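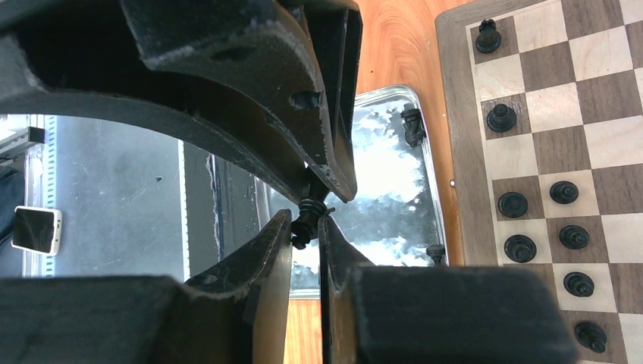 Worn, thick black parts, scuffed pale at the edges.

Features | Mathematics

The proof that 20 people have read

Britta Janssen has a simple question for anyone who tells her the Flomdale conjecture is settled. Which page did you check? The proof, posted in August by a group at the Ung Institute, is 300 pages long, and most of her colleagues in graph theory have read the introduction.

The claim concerns how few colours are needed to paint certain networks so that no two joined points match. Vinh Cao, who led the work, says the argument is complete. Perhaps it is. But 200 of those pages are case checks, many done by a program called Cloltine, and the journal Flandow has had the paper for months with only five referees willing to look at it.

Cao points out that long proofs have been accepted before. True, though some took years to repair, and a few never were. He also says the program's output "speaks for itself". I asked Janssen to let it speak to me. It came as a column of numbers and the word "done".

She has already found a gap in chapter 20 – a small one, Cao insists, fixed in an afternoon. The fix runs to five pages. Janssen is reading those now, and the workshops have begun listing the result as a theorem.

Print this article | E-mail to a friend

Related
Who checks the checkers?
Knots, braids and a long argument
Counting tilings by hand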